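Inside Hurkley | People & Places | Automation

Last updated: 8 Nov 2025

Print this page | E-mail to a colleague

The arm on Bench 11

If you have walked past the returns room at Zildale lately and wondered why grown adults were standing in a semicircle watching a plastic animal, you now have your answer. We have an arm. It has been with us since February, it sorts toys, and it has had more visitors than the rest of us put together.

For those in Accounts, who have never had cause to come down the stairs, the returns room is where the play sets come back. Schools and nurseries hire them from us by the term, in the big blue crates, and at the end of term the crates come home with most of what went out and a few things that didn't. We have had a spoon. We have had a very good glove. Once we had somebody's sandwich, and the less said about the smell in that van the better. What we mainly have is animals, all mixed up, and every one of them has to be looked at, wiped if it needs wiping, and put with its own kind before it can go out again.

Until this year that was done by hand, by five of us, at a long bench with a radio. A standard farm-and-jungle crate holds 154 pieces. You pick one up, you decide what it is, you put it in the right tray, and you pick up the next one. It is not hard. It does get into your dreams, though, and it gets into your wrists, and two of the five have been under the physio for it. That was the reason given when the arm was first mentioned, and I will say for management that it was a real reason and they didn't dress it up.

The meeting itself was less happy. You will remember the slide that said "freeing up our people". Senan Doherty asked, in front of everybody, what we were being freed up for and whether it came with notice pay. There was a silence. Then Corrigan, the firm supplying the kit, put up a chart with an arrow going upwards, and we all looked at that for a while.

For the record, the answer turned out to be no redundancies, in writing, until the end of the next financial year, with a review after that which the union reps will sit in on. It is pinned up by the kettle. Somebody has drawn a small robot on it.

So what does the thing do? On a good day, it picks an animal off the table, moves it over to a tray, lets go, and goes back for another. It does not chat, it has no views on the radio, and it takes no lunch. It is also slower than Senan, who timed it against himself in the first week with the stopwatch on his phone and has mentioned the result to most of the building. The Corrigan engineer explained that speed was never the point, as it can carry on after we have gone home. Senan said he could also carry on after we'd gone home if somebody paid him to, and that was the end of that conversation.

What nobody had planned for was how much of our job was knowing things. Take the hippos. There are two sorts in circulation, the old mould and the new, and they go in different sets on account of the new one not fitting through the door of the ark. Any of us can tell them apart by feel. Explaining it to a machine took an afternoon, a set of kitchen scales and a fair amount of bad language. The see-through animals were worse. Something in the way the light goes through them upset the software, and for most of a week it would reach out very confidently and close on fresh air next to a perfectly good giraffe. You do find yourself feeling for it. Then it does it for the ninetieth time and you stop.

Mostafa Bouazza is the one who got it right in the end. He has been on the bench longer than any of us, and when Corrigan asked for somebody to go on the training course he was put forward mainly because he was on holiday and couldn't object. He came back with a lanyard and a folder. He now spends his mornings as what the paperwork calls a Cell Operator, a title that has led to a great many prison jokes, and he has been moved up a pay grade for it.

"I thought I'd be pressing a green button," he told me. "Mostly I'm finding out what it doesn't know. I put down something awkward and see what it does. Then I write it down, then I change one thing, then I do it again. My daughter thinks I play with toys all day and I've stopped arguing with her."

He has collected a box of awkward things for the purpose, known as the Naughty Box. It contains anything that has beaten the arm at least twice. The flamingo lives in there permanently. So does a crocodile with a chewed tail and a sheep that has been through somebody's dishwasher. To get out of the Naughty Box an animal has to be picked up cleanly 200 times with no drops, and there was cake when the zebra made it.

The rest of us have shifted about. Two have gone on to inspection and repair, which used to be done on a Thursday-ish basis whenever there was a gap, and is now a proper job with a proper lamp. They are finding cracks we would have missed before. One has moved across to Braso, the stock system, and says very little about it beyond asking people not to rename the columns. Senan is still on the bench by his own choice, doing the mixed crates that are too much of a jumble to go near the arm. I am with him three days out of five and writing this sort of thing on the others.

I asked round for views, and they are not all the same, which seems fair. The wrists are better. Everybody says so, including the people who would rather not. The room is quieter, and that has gone down less well. Five people round a bench will talk about anything, and one person next to a machine tends to put headphones in. We used to know each other's business down to the boiler. We have asked for the benches to be turned round so that inspection faces sorting, and facilities have said they will look at it, so we expect to hear by the time we retire.

There is also the matter of who gets the blame. When a crate used to go out with three cows and no bull, one of us had packed it and one of us said sorry. Now there is a form with a box for "cell error", and it would be fair to say that the box has been popular. Mostafa has started checking the log against the forms. According to the log, the arm was switched off for several of its worst mistakes.

As to numbers, the target in the original plan was 1,000 pieces a shift with one person minding it. We are not there. We are some way from there, and the people who wrote the plan have been down to see why, stood in the semicircle like everyone else, and gone away having asked if it has a name. It does not have a name. There was a vote, and the winning entry could not be printed on a label.

Things that still need sorting out, in case anyone reading can help:

The stool at Bench 11 is too low for anyone who isn't Mostafa. A second one has been requested.

Visitors, please stay behind the yellow tape even when it isn't moving. It may be thinking.

Please don't bring in your own children's toys to see whether it can pick them up. We have a dinosaur that has been here for weeks and nobody will own up to it.

The training course runs again after the new year and there are two places for Zildale staff. You do not have to be on holiday to be chosen. Put your name down with your team leader, and if you have worked in returns before, say so, as it counts for more than you'd think.

Senan would like it known that he is available for a rematch.

Filed under: Automation, Returns, Zildale
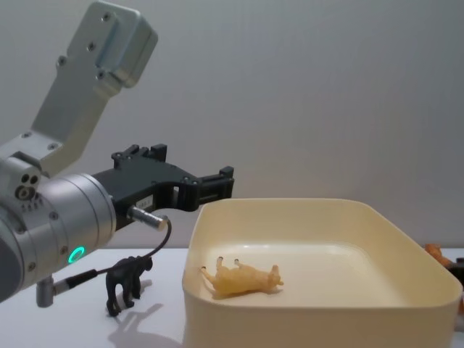

Bench 11 at Zildale: yellow one in the tray, black one still on the table.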